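Speaker notes: A small football club and its long memory
Talk for the Jenau local history evening

Start with the crowd question: who here has been to a Clunow match? Wait for hands. Then tell them that the club drew 568 people to its very first home game, in a town that had one paved street, and let that number sit for a second.

Mention the running order. Origins, the ground, the Javemell rivalry, the lean years, then questions.

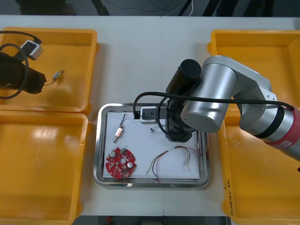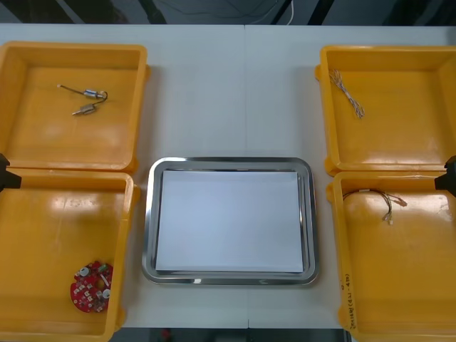

Origins. The team began as a works side, mill hands mostly, who wanted a game after the Saturday-style half shift and had no one to play but each other. They split by which side of the river they lived on. I love this part, so don't rush it! The east bank wore whatever they had and the west bank turned their shirts inside out. When the two halves finally joined up to play an outside team, they kept both looks, and that is where the plain front and seamed back of the old Clunow jersey comes from.

Read the newspaper line out loud, slowly: "The visitors were the better drilled, and the home eleven the louder." (Expect a laugh. If it doesn't come, keep going.)

The ground. Vương Field, named for the family who leased the land to the club and then, after a long and very polite exchange of letters, gave it outright. The stand on the north side holds 1510 and is the one everybody remembers, with the low roof that throws the singing right back down onto the grass. If you've stood in there for a late goal you know what I mean. Point out that the field used to run the other way. They turned it after one wet season too many, when the river end was under water for most of May and the spring fixtures had to be played on a school field in Jenau.

Slow down here and explain the slope. People from out of town never believe it. The southwest corner really is lower, and generations of captains have chosen to play downhill in the second half.

The rivalry. Javemell is the big one. The towns are 23 miles apart and share a rail line, a weekly paper and a great deal of family, so half the crowd is related to the other half. The trophy is a brass station bell. The winner keeps it for a year and rings it before every home game, and yes, you can hear it from the bakery.

Tell the ten-man story. Clunow down a player before halftime, a goal behind, playing uphill for once, and they won it with two headers from corners. My grandfather told it so often that I can do it in his voice. (Do the voice only if the room is warm.)

The lean years. Don't skip these, they matter as much as the cups. The club went 10 seasons without finishing in the top half. The youth side kept going the whole time, training under the parking lot lights when the field lights failed, and four of those kids were in the team that finally went up. Keep the detail about the borrowed goal nets.

Where things are now. Women's team in its own league, junior sides full, the old stand getting a new roof with the same low pitch. Say how happy I am about that roof!

Last bit: ask anyone with programs, ticket stubs or team photos at home to bring them along so they can be copied. Then questions.

Last updated November 17, 2024

Comments

My mother sold tea under that north stand for years. She always said the roof leaked in the same spot, right over the urn.

Great talk, and you did do the voice. Javemell fan here, and we'd like our bell back please.

I have a box of old programs, some with the scores penciled in. Is the library the right place to drop them off?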